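I emptied my storage unit in Kindalbridge in July after 15 months. A few people asked how it went and what it cost, so I'm putting it all in one thread.

Background: we moved from a house in Kindalbridge to an apartment in Fekport, and the apartment was a lot smaller. The plan was to store what didn't fit for a season and then find a bigger place. We didn't find a bigger place. We stopped looking that winter.

The unit was at Vilora Storage, the one behind the tire shop, ground floor, drive-up door. No climate control. I picked it for the drive-up door and would do that again. My back is not what it was.

Cost first. Total rent came to over $2,000. That includes one increase I didn't notice for two billing cycles, as the notice went to an old email address. It doesn't include the lock, the insurance or gas.

The insurance was their own plan. You have to declare a value when you sign up. I wrote down $2,300, which I got by walking through the garage with a notepad. I know now that number was much too high. I had priced the couch at what we paid for it.

Check what the insurance covers before you take it. Ours covered fire and break-ins. It did not cover mice, mold or "gradual moisture." Our renter's policy would have covered part of the same stuff for less money. I found that out in June.

Clearing it took two weekends, with a gap in between where I did nothing about it and felt bad.

First weekend I just opened boxes. I didn't move anything out. I wrote what was in each one on a strip of tape on the side facing the door. If you are packing a unit now, do this at the start. Mine said things like "kitchen misc" and "desk + other," and one said "good."

The "good" box was cables.

Condition of things, since someone asked. Books: mostly fine, the bottom box had wavy pages. Mattress: threw it out. Couch: smelled like a basement, even after a day in the sun. Wood table: fine. Lamps: fine. Winter coats in plastic bags: musty, but two washes fixed it. Cardboard: soft wherever it touched the concrete.

Pallets would have helped with that last one. The office gives them away if you ask. There's no sign about it.

Hard containers came through better than cardboard in every case, even old beat-up ones. Metal and plastic both. I would not put anything in a cardboard box for more than a month or two again.

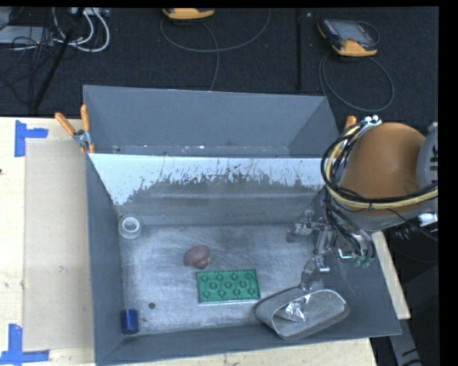
Gray divided bin, scratched all over the bottom. This is about the level of wear I don't mind in a bin.

On selling. I listed the table, the lamps, a bike and a set of shelves. The table went the same evening. The bike took a long time and a lot of messages from people asking if it was still available and then not answering.

What worked in the listings: measurements in the first line, the price as a round number, and the pickup location by cross street. When I added "you need to bring a second person, it's heavy," the no-shows mostly stopped.

What didn't work: writing "or best offer." I took it out after the first day.

I tried the Yokoyama consignment shop for the couch and the armchair. They took the armchair and turned down the couch from the photos alone. They were polite about it. Their split is half and half, and they mark down after a month, so ask about that before you leave anything you care about.

Donation: call ahead. The first place I drove to had stopped taking furniture for the summer. The second took almost everything but wanted the glassware wrapped, so I sat in the parking lot wrapping glasses in the paper I'd just pulled off them.

They give you a blank receipt for taxes and you fill in the items yourself. I took a phone picture of each load before it went in the door. I don't know yet if I'll need them.

The dump: Kindalbridge transfer station charges by weight and you need a resident sticker. I am no longer a resident. The Fekport one let me in with a utility bill. It closes at 3 p.m., and the line at 2:30 is long enough that you may not make it.

Things I can't believe I paid to store: a printer that didn't work when we moved, four curtain rods for windows in a house we sold, a half bag of grass seed, and the box the microwave came in. We have no lawn now.

Things I was happy to see: my grandmother's mixing bowls, the tent, a folder of school papers I thought had been thrown out. Those three things fit in the back seat of the car. They could have gone in the apartment closet from day one.

What came home in the end: the bowls, the tent, the folder, the coats, one lamp and two boxes of books. My wife says one and a half boxes and she has a point, I'm still sorting them.

Closing the account was the annoying part. Vilora wants written notice before the end of the billing period. I told the person at the desk out loud and thought that was enough — it wasn't, and I was billed again. They refunded it after I emailed and then called. So send the email, even if you're standing in the office.

Sweep the unit before you go. The lease has a cleaning fee in it. I borrowed a broom from the office. Take a picture of the empty floor and the open door, and keep your own lock. I left mine on the ground and had to drive back for it.

Money summary. What I sold didn't come close to what I paid in rent. If I had sold the couch, table and shelves the week we moved, I'd have gotten more for them and skipped the whole thing. Most of the rest could have been donated that same week.

When I think a unit does make sense: you have a move-out date and a move-in date and they don't line up. Or you're having floors done. Something with an end on the calendar. Ours had no end date, and the autopay just kept going.

If you have a unit right now, look up what you've paid so far. It took me a few minutes in the bank app, and I booked the truck that night.

A few replies asked about the truck. Smallest one they had, weekday rate, picked up at 8 in the morning. I needed it for one day. Everything else went in the car. Bring your own hand truck if you have one, the rental one had a flat tire.

Also the tent is missing a pole. I'll look in the book boxes.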